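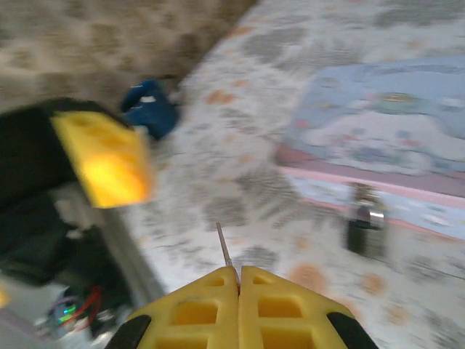

A patterned rug at the toy sorting area in Stullcombe, with a pink-trimmed item at right.

STULLCOMBE — A children's toy and keepsake exchange that began in a spare room will move to a regular monthly schedule in February, its organizers said this week.

The exchange, called Tiêu, takes in outgrown toys, play mats, picture books and decorated storage boxes from households in Stullcombe and the neighboring town of Pisberg. Items are checked, cleaned and passed on to other families free of charge. Until now it has opened only when there was enough to give away.

Uyên Lưu and Vinh Hứa started the exchange after clearing out their own children's bedrooms. They do most of the sorting on the floor, where larger pieces can be laid flat and looked over from all sides.

"We tried a table and it was too small by lunchtime," Lưu said. "A floor takes whatever you give it."

At the most recent opening, 37 families signed in at the door between mid-morning and late afternoon. Hứa said plush toys went first, followed by wooden puzzles. Board games with missing pieces are held back and matched up later if a second copy turns up.

Boxes are a category of their own. Keepsake boxes and small toy chests come in with clasps that stick, lids that have warped or trim that has started to lift, and those are set aside for Yến La, who does the repairs at home in Pisberg. 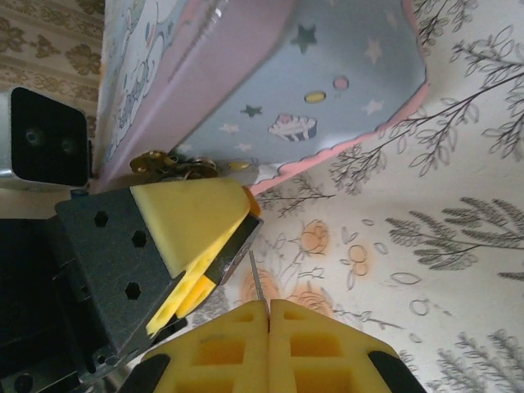 La said most of the work is minor. Loose trim gets glued and clamped overnight, and a stiff clasp usually needs a soft brush and a drop of oil. She does not repaint printed panels, even when the colors have faded, since children tend to pick a box for its stars or its cupcake and would notice the difference.

"If the lid closes and the corners are not sharp, it goes back out," she said. "I have sent out some very homely boxes."

La has repaired 20 boxes since she joined. Two more are waiting on replacement hinges. She keeps hardware from boxes that cannot be saved, and said donors are welcome to drop off spare clasps and short lengths of ribbon or braid.

Under the new schedule, the exchange will open at 9 a.m. on one morning each month. Drop-offs will be accepted the afternoon before, starting at 2 p.m., so that sorting can be finished ahead of time. Families may take up to nine items per visit, a limit the organizers added after several people asked for one.

Tiina Ojala, who lives in Pisberg and has two grandchildren, said she would use the earlier drop-off time. She has a closet of toys she has been meaning to bring over — mostly building blocks and a dollhouse with no furniture.

"Somebody will have furniture and no dollhouse," Ojala said.

The move to a fixed schedule was made possible by Vamine, a local moving and storage firm, which has agreed to hold unclaimed items between openings. Vinh Ông, who runs the firm's Stullcombe warehouse, said the exchange will have a dry shelf unit and the use of a hand truck. There is no charge and no end date on the arrangement.

Clothing will still not be accepted, apart from dress-up costumes. Lưu said the exchange does not have laundry space, and other groups in town already handle children's clothes. Car seats, cribs and anything with a recall notice will also be turned away.

Soft play mats and foam tiles are welcome if they can be wiped clean. Hứa asked that donors unroll mats the night before so they lie flat, and that small parts be put in a clear bag with the name of the toy written on it. Battery covers should be taped shut.

Readers have asked the organizers about several points of the new schedule. The most common one concerned floor coverings.

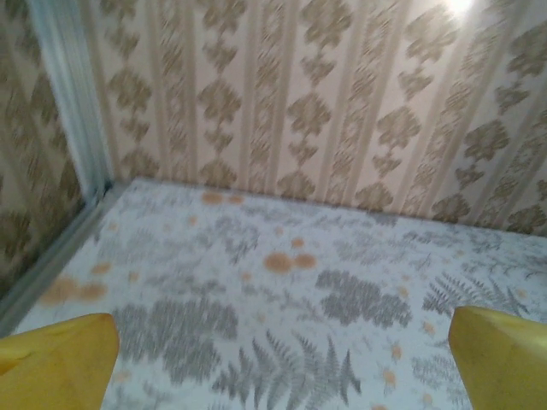 Does the exchange take used play rugs and vinyl floor sheets?

Both are accepted as long as they are clean, have no strong smell and can be carried by one person. Rugs should be vacuumed on both sides. Vinyl sheets should be rolled with the print facing out and tied with string, as tape can pull the pattern off.

Families who cannot make the morning hours can leave a request card in the box by the door at Tiêu. Cards should list the child's age and the kind of item wanted. Lưu said requests will be filled in the order they come in, and cards left over from last fall are still being worked through.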